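Koranura

Koranura is a small upland town on the east bank of the Saengthong River, known for its covered market, its plum orchards and a long habit of keeping house with great care. It has 1,540 residents, a good many of whom can tell you which bend of the river their grandparents came from.

History

The town grew up around a ferry landing, where orchard families waited with their baskets for the boat down to Ernusis. A stone bridge replaced the ferry in time, but the landing steps are still there – and still a lovely spot to sit in the evening. The market hall went up beside them and has been given a new roof twice.

Home life

Spring cleaning is taken quite seriously in Koranura, and in May whole streets air their rugs on the same Sunday. Striped cloths are a familiar household item, and pale, plain tabletops are well liked in the newer homes, where one table often serves for meals, letters and office work alike.

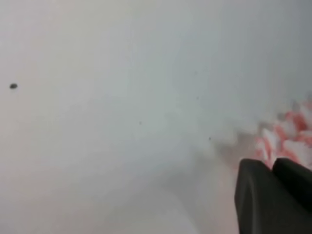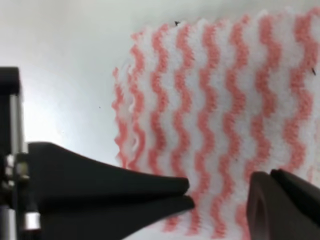
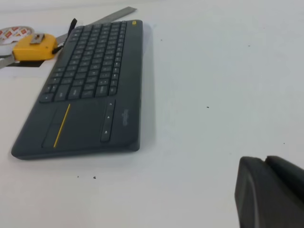
Pale surfaces, a striped cloth and a keyboard.

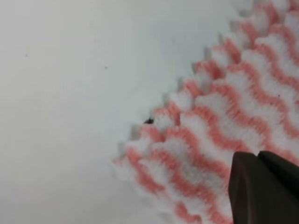
Plum Fair

The Plum Fair fills the market hall each fall and draws 2,000 visitors, more than the town itself can sleep. Many of them stay across the valley in Wetosov and walk over in the morning. There are 142 stalls, selling jam, dried fruit and a dark, sticky plum cake that keeps wonderfully well through the winter.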